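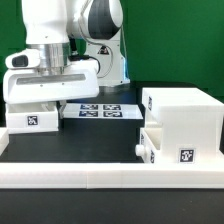
Sorting and Packing Assistant (part-time) at Ternotura

Do you get a small thrill from a drawer where everything has its place? Then please read on, we would love to meet you!

Ternotura puts together boxed sets of small household and hobby parts for schools, repair cafes and home tinkerers. Our new range, Sanik, starts going out in September, and we need 2 people to join the sorting tables before then.

What you'll be doing
You'll sort mixed parts into bins and trays, check them against the packing sheet, swap out anything chipped or scratched, and pack the finished sets for shipping. You'll also help us work out better layouts for the trays (we change them a lot, and the best ideas so far have come from the people doing the packing).

Who we're looking for
Someone patient, with good eyes for small differences and steady hands. You don't need experience. Elba Sepúlveda came to us from a bakery and now runs the whole tray side of things! You should be able to sit or stand at a table for a few hours and read a packing sheet in English.

Hours and pay
3 shifts a week, mornings or afternoons, your pick. Pay is 686 a month to start and 700 after your trial period. Coffee and lunch are on us, and the lunch is good.

Where
The Hotwood building, second floor, entrance next to Widmer. There is an elevator and a place to lock up bikes.

How to apply
Write a few lines to Misaki Shibata by 31 May 2026. Tell us which shifts suit you and something you've sorted, fixed or put in order that you were pleased with. A resume is welcome but you can skip it. Zachary Campbell will call you to set up a visit, and you'll get to try an hour at the table, paid, before either of us decides.

Questions about access or hours can go to Hermine Egger at the front desk.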